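Stand 11/2/25. Betrifft den Datensatz `plellau-ssd` ab Version 0.4. Wer noch mit den alten CSV-Dateien aus dem Januar arbeitet, liest bitte zuerst den Abschnitt „Änderungen“.

# plellau-ssd

Messreihen zum Schreibverhalten von externen und internen SSDs unter Dauerlast. Der Datensatz enthält 1645 Läufe auf 22 Laufwerken. Jeder Lauf besteht aus einer Zeitreihe mit Durchsatz, Controllertemperatur und Latenz sowie einer kleinen Datei mit den Rahmenbedingungen.

Gepflegt wird das Ganze von Glykeria Stergiou. Die Auswertungsskripte liegen im Nachbar-Repository `standis`, die Messsoftware heißt Flament und wird hier nur als Binärpaket mitgeliefert.

## Wozu

Die Herstellerangaben zur Schreibrate gelten fast immer für den leeren SLC-Cache. Wer große Spielebibliotheken verschiebt oder Videomaterial sichert, landet nach einiger Zeit bei der Rate dahinter. Dafür gab es bei uns nur verstreute Notizen und ein paar Tabellen mit unterschiedlichen Spaltennamen. `plellau-ssd` fasst sie zusammen und ergänzt sie um neue Läufe nach einem festen Ablauf.

Geeignet für:

- Vergleich der Durchsatzkurven vor und nach dem Ende des SLC-Caches
- Modelle zur thermischen Drosselung
- Tests von Werkzeugen, die Zeitreihen segmentieren

Nicht geeignet für Aussagen zur Lebensdauer. Kein Laufwerk wurde bis zum Ausfall beschrieben, und die SMART-Werte sind nur zu Beginn und am Ende eines Laufs erfasst.

## Aufbau

```
plellau-ssd/
├── runs/
│ ├── intern/
│ └── extern/
├── meta/
│ ├── drives.yaml
│ └── hosts.yaml
├── checks/
└── LICENSE
```

Jede Datei unter `runs/` ist ein Parquet mit folgenden Spalten:

| Spalte | Typ | Bedeutung |
|---|---|---|
| `t_ms` | int64 | Millisekunden seit Beginn des Laufs |
| `mb_s` | float32 | Schreibdurchsatz, Mittel über das letzte Intervall |
| `temp_c` | float32 | Temperatur laut Controller, leer bei manchen USB-Brücken |
| `lat_p99_us` | float32 | 99. Perzentil der Latenz im Intervall |
| `fill_pct` | float32 | Füllstand des Laufwerks |
| `phase` | string | `cache`, `fold`, `direkt` oder `unklar` |

Die Spalte `phase` ist von Hand geprüft, aber nicht von Hand gesetzt. Flament schlägt die Grenzen vor, danach wurde jede Kurve einmal angesehen. Bei 785 Läufen wurde mindestens eine Grenze verschoben. Diese tragen in den Metadaten `edited: true`.

## Ablauf einer Messung

1. Laufwerk per Secure Erase zurücksetzen. Bei externen Gehäusen ohne Durchreichung des Befehls wird stattdessen TRIM über den gesamten Bereich ausgeführt.
2. Pause, bis die Temperatur stabil ist.
3. Sequenziell schreiben, Blockgröße 1 MiB, Warteschlangentiefe 8, bis zu einem Füllstand von 80 Prozent.
4. SMART-Werte auslesen, Datei schließen, Prüfsumme schreiben.

Interne Laufwerke liefen auf dem Rechner `charpentier` (Testaufbau offen, ohne Gehäuselüfter). Externe Laufwerke liefen auf zwei Notebooks, siehe `hosts.yaml`. Die Raumtemperatur steht im Feld `ambient_c`, sofern ein Fühler angeschlossen war. Fehlt das Feld, bitte nicht mit einem Standardwert auffüllen.

## Laden

```python
import pandas as pd
import yaml

lauf = pd.read_parquet("runs/extern/e07_012.parquet")
with open("meta/drives.yaml") as f:
 drives = yaml.safe_load(f)

direkt = lauf[lauf["phase"] == "direkt"]
print(direkt["mb_s"].median())
```

Für den Median der direkten Phase reicht das. Wer Mittelwerte über mehrere Läufe bildet, sollte vorher auf `host` gruppieren, die beiden Notebooks unterscheiden sich bei der USB-Anbindung deutlich.

## Bekannte Probleme

- `e03` und `e11` melden die Temperatur nur in Schritten von fünf Grad.
- Bei `i05` wurde zwischen zwei Serien die Firmware aktualisiert. Die Läufe davor und danach haben verschiedene Werte in `fw` und sollten getrennt behandelt werden.
- Einige Läufe auf `i02` beginnen mit einer negativen Zeit in `t_ms`. Ursache ist ein Fehler in einer frühen Flament-Version. Die Differenzen stimmen, der Nullpunkt nicht.
- `lat_p99_us` ist bei Intervallen mit sehr wenigen Schreibvorgängen kaum aussagekräftig. Eine Spalte mit der Anzahl fehlt noch.
- Die Namen in `drives.yaml` folgen der Aufschrift auf dem Laufwerk. Zwei Modelle mit gleicher Aufschrift können unterschiedlichen Flash enthalten.
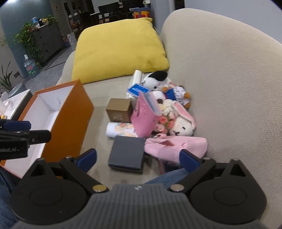
*Kleinteile und offene orangefarbene Box auf dem Sofa, hinten ein gelbes Kissen.*

## Änderungen

**0.4**
- Umstellung von CSV auf Parquet
- `phase` kennt jetzt den Wert `unklar`
- `lat_avg_us` entfernt, ersetzt durch `lat_p99_us`

**0.3**
- externe Laufwerke aufgenommen
- Prüfsummen unter `checks/`

**0.2**
- erste Fassung mit einheitlichen Spaltennamen, Januar

Die CSV-Dateien aus 0.2 bleiben im Zweig `alt` liegen, werden aber nicht mehr korrigiert. Ein Skript zur Umwandlung liegt in `standis/tools/csv2pq.py`. Es erwartet das Dezimaltrennzeichen Punkt, die ältesten Dateien haben noch ein Komma.

## Lizenz und Mitarbeit

Daten unter CC BY 4.0, Skripte unter MIT. Das Binärpaket von Flament darf nur zusammen mit dem Datensatz weitergegeben werden.

Neue Läufe bitte als Pull Request mit ausgefüllter Metadatei. Ohne Angabe von Firmware und Host werden sie nicht übernommen. Seriennummern vor dem Einreichen entfernen, `checks/strip_serial.py` erledigt das. Fragen zu einzelnen Kurven am besten als Issue mit der Laufnummer im Titel.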